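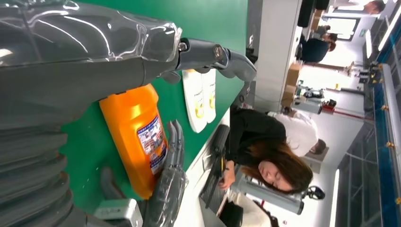 How long should an operator practise on the remote controls before recording demonstrations that will be kept? At Wemthorpe the rule is two full sessions with a second operator alongside, and the recordings from both are discarded whatever their quality.

I set the rule down again at the head of this entry as it was the matter on which most of the day was spent.

March, morning. Arrived at eight. Dagný Thygesen had already opened the log and entered the task as agreed with Skirkia: take hold of a bottle lying on its side, lift it clear of the table, and set it upright. The orange bottle with the white and blue label remains the principal object. The two white containers with the yellow emblem stay on the green surface as neighbours, so that the arm learns to reach past and beside other things. Orest Mykhailiuk asked whether they should be moved between demonstrations. I have agreed to this, provided the new position is entered in the log before the recording starts and not from memory at the end of the day.

The total stood at 2,963 accepted demonstrations when we began. Skirkia has asked that we stop treating this figure as a measure of progress, and I find I agree with them, although it is the first thing anyone upstairs wishes to hear.

I took the controls for the first hour. My own habit, which Dagný has pointed out before and pointed out again today, is to bring both fingers in at the same speed. The upper finger should come down over the bottle and wait. The lower one should then close against the side. When I hurry the lower finger, the bottle turns before it is held, and the demonstration teaches a correction that we do not want repeated. I marked 16 of my own recordings for removal. It was a disagreeable quarter of an hour, but the reviewing standard must apply to senior staff in the same manner as to everyone else.

Afternoon. Orest proposed that we return to hand guidance for the lift, leaving remote control for the approach. His argument is that a person with a palm on the forearm can feel when the weight comes off the table, and that the Flirnider controls give no such feeling. Dagný's objection is a practical one. A guiding hand comes into the wrist camera's view, and the robot will have no such hand beside it when it works alone. I am inclined to her position for this task. I have nevertheless asked Orest to write out his proposal in a page or less, to be considered when we come to the pouring work, where the sense of weight will matter a great deal more.

Some time was also given to the wording of the task labels. We have been using "pick up" and "lift" as though they were the same instruction, and they are not recorded in the same way. "Lift" will now end with the bottle held above the table. "Pick up and stand" will cover the whole movement. The older labels are to be corrected by Orest, who has the patience for it.

I telephoned the Brynjólfsdóttir office shortly before four regarding the revised operator handbook. They will accept our section on discarded recordings without changes. They would like a further paragraph on rest periods, a fair request. My own grip was noticeably poorer after lunch, and I have no reason to think the younger operators are spared.

To do tomorrow: draft the paragraph on rest; ask Dagný to sit with me for another hour on the timing of the lower finger; send the corrected label list to Skirkia before noon.

Left at half past five.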